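Tekonitz Household Notes
Kitchen storage / Sheet 2461

Cleaning and adjusting a roll-top bread box with a plastic lid

Applies to two-part bread boxes with a rigid plastic base and a rounded, ribbed lid that rolls back into or over the base. Boxes with wooden slats are covered on a separate sheet. Working time is under an hour, plus overnight drying.

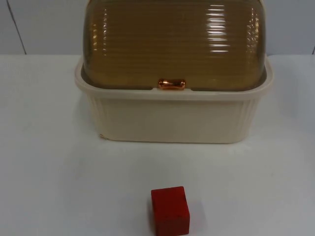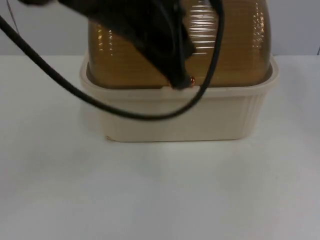
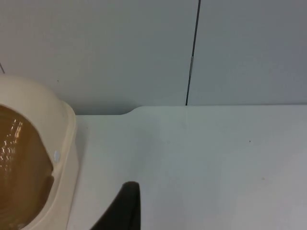 Cream-colored plastic and raised rim in all three views. The ribbed amber lid and its copper-colored handle show most clearly in the first.

What you need

Dish soap without added abrasives
Two microfiber cloths
A soft toothbrush, worn is fine
Cotton swabs
White vinegar, 200 ml
Baking soda, one tablespoon
Wet-or-dry sandpaper, 2000 grit (only for scuffs on the base)
Plastic polish. We used Miltow No. 4; any cream polish labeled safe for clear plastic will do.

Do not use glass cleaner, acetone, rubbing alcohol or a melamine sponge on the lid. Tinted translucent plastic can haze or craze under all of them, and the haze does not polish out completely.

1. Empty the box

Take out the bread, any rack or liner, and the loose crumbs. Tip the base over a sink and tap the underside. Check the back corners with a dry swab. If there is mold anywhere in the box, discard the bread and do the vinegar step (step 4) twice.

2. Remove the lid

Open the lid about halfway. Look at each end for the pivot or track. On most boxes of this type the end of the lid flexes inward enough to clear the base. Press one end in with the thumb, lift, then release the other end. Do not lift by the handle. It is usually held by one or two small fasteners and is meant for rolling only.

If the lid does not come free with light pressure, leave it in place and clean it in two positions, closed and fully open. Some boxes are assembled permanently.

3. Wash the lid

Use lukewarm water and a few drops of soap. Work along the ribs, never across them. Dirt collects in the low part between two ribs, and a cloth drawn across rides over it. Follow with the toothbrush, also along the ribs, then rinse.

Dry with a clean microfiber cloth and hold the lid under a ceiling light. Clean ribs give narrow, sharp reflections. Grease shows as a dull break in the lines. Repeat on those places only.

4. Wash the base

Wipe the inside with the vinegar, undiluted, and leave it for ten minutes. Rinse. For yellow or brown marks, make a paste of the baking soda and a little water and rub with a fingertip. Fluted or ribbed corners need the toothbrush, held upright so the bristles follow the grooves.

The rim needs separate attention. Run a damp swab along the inner edge for its full length, including any notch where the handle rests when the lid is closed. A single hard crumb in the notch will keep the lid from seating.

5. Scuffs on the base

Lower corners take the most wear. Wet the 2000 grit paper, fold it small, and use five or six light strokes in one direction. Wipe and inspect before going on. Finish with polish. Chips cannot be sanded out; smooth the edge and leave it. Do not sand the lid.

6. Handle

Metallic finishes on small plastic handles are thin. Wipe with a damp cloth, dry at once, and skip the polish. Check for play by moving the handle side to side. If there is a screw on the inside of the lid, turn it until the play is gone, then stop.

7. Dry and reassemble

Leave both parts open overnight at room temperature, lid ribs up. Refit in reverse order of step 2. The front edge of the lid should come down inside the rim with an even gap from left to right. If one side sits higher, open the lid, press the high end toward the pivot and close again.

If the lid sticks halfway, rub a little food-grade mineral oil into the pivots with a swab. Wipe off anything that can be seen.

Interval

Crumbs weekly. Full wash monthly, more often in July and August or if sweet bread is kept in the box.

Related sheets: Bread box, wooden slats. Removing odors from plastic containers. Descaling an Urach kettle.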